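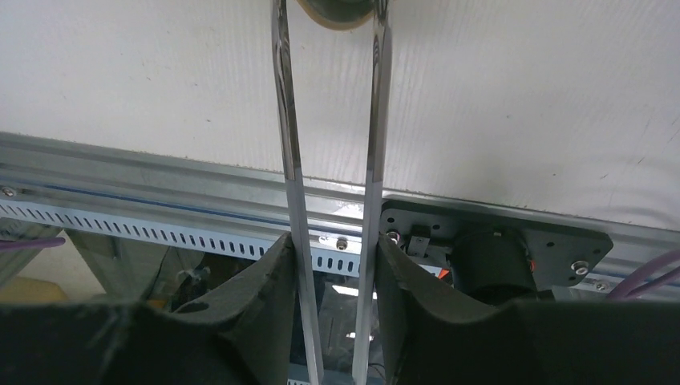
My first week on the line at Trustulden, I thought the rulebook was going to kill me. Ten pages, double-sided, and every one of them about what the arms could do and when and in what order. I'd come over from the bakery supply place across town, where the rules were "wash your hands" and "don't sit on the flour." So I stood at station 2 with the book open on my knee, and the arm had both black fingers closed up against two shiny chrome bars, and I read out loud, to no one, Rule One: a held thing is a promise. I laughed. Who writes that in a safety manual?

I'll tell you who. Somebody who had seen a lot of things get dropped.

The arm was a Diko, an old one, repainted twice. It had a little light on its shoulder that went green when it was happy, amber when it was thinking, and red when it wanted a person. The whole floor ran on those three colors. My job was to watch for amber that lasted too long, and to know the book well enough to say what came next.

"Rule Four," said my trainer, who liked to sneak up on people. "Go."

"Rule Four," I said, flipping pages. "No hand goes past the yellow line while the grip is closed."

"Whose hand?"

I looked at the page again. "It doesn't say."

"Right!" She was delighted. She was delighted by everything in that book, and I mean that as the highest praise I have. "It doesn't say. So it's yours, and mine, and the plant manager's, and the hand of the fellow from Fujimoto who comes to fix the label printer and thinks he's quick. Everybody's hand. Now look over there."

Over there was the arm on station 3, which had come to the end of its reach and stopped with its wrist just short of its own yellow line. Our Diko was still holding. I'd assumed it was a timing thing, some schedule in a cabinet somewhere.

"It has to follow Rule Four too?" I said.

"A hand's a hand," said my trainer, and went to get coffee.

I took the book home that night. I read it at the kitchen table with a plate of noodles going cold and I got noodle sauce on Rule Seven (after any stop, start slow, and say so). I loved Rule Seven. Start slow, and say so! I started doing it in the mornings. I'd come into the kitchen and announce that I was starting slow, and then I'd look for my shoes.

By the end of the month I could do the whole thing without the pages. I could do it backwards. I had opinions about the order. I thought Rule Nine, the one about writing down the thing you almost did wrong, should be up near the top, and I said so in the suggestion box, with a drawing.

Then in February we had the night of the big order.

It was for Ondia, up the coast, and it was 988 units, and they wanted it on the truck by six in the morning. Everybody stayed. Somebody brought in a slow cooker of chili and plugged it in next to the lockers. The floor was loud and bright and every light was green, all the way down the row, and I remember walking along it with a clipboard and feeling like I was inside a clock that somebody really cared about.

At ten past four, station 2 went amber.

I got there fast. The Diko had hold of its part and it wasn't moving. I checked the grip reading, and the grip was fine. I checked the part, and the part was fine. There was no jam and no fault on the screen. It just sat there thinking, with its amber light going, while the belt behind it started to back up.

The shift lead came over, wiping chili off his thumb. "Clear it," he said. "We've got 50 left."

There was a button for that. It was a big friendly button. You pressed it and the arm forgot whatever was bothering it and went on with its night. It wasn't against the rules, either, as long as you'd done the checks, and I had done the checks. I had my finger out.

And I heard myself say, "Rule Two."

He blinked at me. "What's Rule Two?"

"If you don't know why it stopped, you don't know that it can start."

He looked at the clock. I looked at the clock. I'd like to say I felt brave, but mostly I felt how warm my ears were. Then he let out a breath and said, "Well, it's in the book," and he pulled the stop cord himself.

We got flashlights. We got down on the floor, the two of us, and then my trainer too, in her good coat, because she'd been halfway to the parking lot. We looked under the rail and behind the guard and along every cable we could reach. It took a while. My trainer was the one who found it. There was a glove on the wrong side of the yellow line, down low in the shadow, lying palm up. A plain gray work glove, the kind we all wore.

It was empty, of course. It had dropped out of somebody's back pocket. But from where the Diko's side sensor sat, close to the floor and looking in sideways, it had four fingers and a thumb.

"A hand's a hand," I said.

My trainer laughed so hard she had to hold on to the guard rail. The shift lead picked up the glove and turned it over, and then he checked his own back pocket and got very quiet, and put it on.

I wrote it all down for Rule Nine, including the part about my finger and the button. My trainer read it over my shoulder and drew a star next to it. Then we all stepped back behind the line, and I pushed the start lever to its lowest notch.

"Starting slow!" I yelled, loud enough for the whole floor.

The light on the Diko's shoulder went green, and down the row they yelled it back.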